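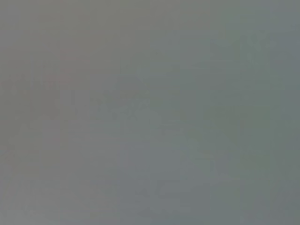 6. Wrist camera: cleaning, focus and refitting

6.1 When to use this section

Use this section if the wrist camera on the Kaline cell gives a blurred or hazy view, if the part finder reports fault 54, or if the camera has been taken off for any other work. It covers the camera, its cover glass and its cable as far as the elbow joint. For the overhead camera, see section 7.

The wrist camera has a fixed lens with a locking ring. It is set to be sharp at 300 mm from the cover glass. Very close to a surface it will always be blurred, and this is normal. Move the arm to the Check position before deciding that anything is wrong.

6.2 What you need

Lint-free wipes
Lens fluid (the Weltari kit includes a small bottle)
Blower bulb
2 mm and 2.5 mm hex keys
Focus card, kept in the door pocket of the control cabinet
Spare cover glass and seal

Do not use workshop roll, compressed air from the cell supply or any solvent cleaner. The cell supply carries a little oil, and solvent clouds the coating on the glass.

6.3 Making the cell safe

CAUTION: The gripper holds its last position when the drives are off. It may still have a part in it. Remove the part before you put your hands near the wrist.

1. Let the current cycle finish, then select Manual on the pendant.
2. Jog the arm to the Service position. The wrist should be at chest height, with the camera facing the door.
3. Open the gripper and take out any part.
4. Turn the drive isolator off and fit your own lock.
5. Leave the camera supply switched on for now. It is on a separate circuit and you will need the live view for the first check.

6.4 First check

1. On the vision screen, open Wrist, then Live.
2. Hold the focus card flat, 300 mm from the cover glass. The card has a tape measure printed down one side, but a steel rule is easier.
3. Look at the centre block of lines on the card. You should be able to separate all of them.
4. Look at the four corner blocks. The outermost pair of lines in each corner may run together. This is acceptable.

If the whole view is soft and stays the same when you move the card nearer or further away, clean the glass (6.5). If the card becomes sharp at some other distance, the lens has moved in its ring (6.6). If one side is sharp and the other is not, the camera is sitting crooked on its bracket (6.7).

Note: Exposure is locked at 4000 microseconds. A dark picture is a lighting fault and won't be cured by anything in this section.

6.5 Cleaning the cover glass

1. Blow off loose dust with the bulb. Grit left on the glass will scratch it when you wipe.
2. Put two drops of lens fluid on a folded wipe. Do not drip fluid on the glass itself, as it can run behind the seal.
3. Wipe from the middle to the edge in one pass. Fold the wipe to a clean face and repeat until no film is left.
4. Look at the glass from the side with a torch. Marks that remain may be on the inner face.
5. To reach the inner face, switch off the camera supply and undo the three 2 mm screws in the cover ring. Lift the ring, glass and seal away together.
6. Clean the inner face in the same way. Leave the lens alone unless you can see a mark on it.
7. Refit the ring with a new seal. Tighten the screws a little at a time, going round in turn, until the ring sits level.

Replace the glass if it is chipped or if you can feel a scratch with a fingernail.

6.6 Resetting the focus

The locking ring is marked with a line of white paint across the ring and the lens barrel. If the two halves of the line no longer meet, the lens has turned.

1. With the cover ring off, switch the camera supply back on and open Live.
2. Slacken the locking ring by a quarter turn.
3. Hold the focus card at 300 mm from the front of the bracket. Ask a second person to watch the screen if you can't see it from the wrist.
4. Turn the lens slowly past the sharpest point, then back to it.
5. Hold the barrel still and nip up the locking ring. Check the view again, as tightening often moves the lens slightly.
6. Clean off the old paint and put on a new line.
7. Switch the camera supply off and refit the cover ring as in 6.5, step 7.

6.7 Camera crooked on its bracket

1. Switch off the camera supply. Unplug the cable at the camera end — the collar turns, the plug does not.
2. Slacken both 2.5 mm bracket screws and push the camera body back against the two dowels.
3. Hold it there while you tighten the screws.
4. If there is play at the dowels, the bracket is worn or bent. Order part 2375 from the Toledo store. Please don't pack it out with shim.
5. Reconnect the cable and clip it into the guide, leaving enough slack for the wrist to turn fully both ways.

6.8 Returning to service

1. Close the door, remove your lock and switch on the drives and the camera supply.
2. In Manual, run the arm to the Check position at low speed. Watch the cable as the wrist turns.
3. Run Wrist, then Verify. If you only cleaned the glass, a pass here is enough.
4. If you moved the lens or the camera, run the full hand-eye calibration in section 9 before selecting Auto. Verify can pass with a small offset that still spoils the pick.
5. Write the work in the cell log with your initials.

If fault 54 comes back after the glass has been cleaned and the focus reset, leave the cell in Manual and contact Teodor Rutkowska at Fluvthorpe. On the night shift, ring Danish Sandhu.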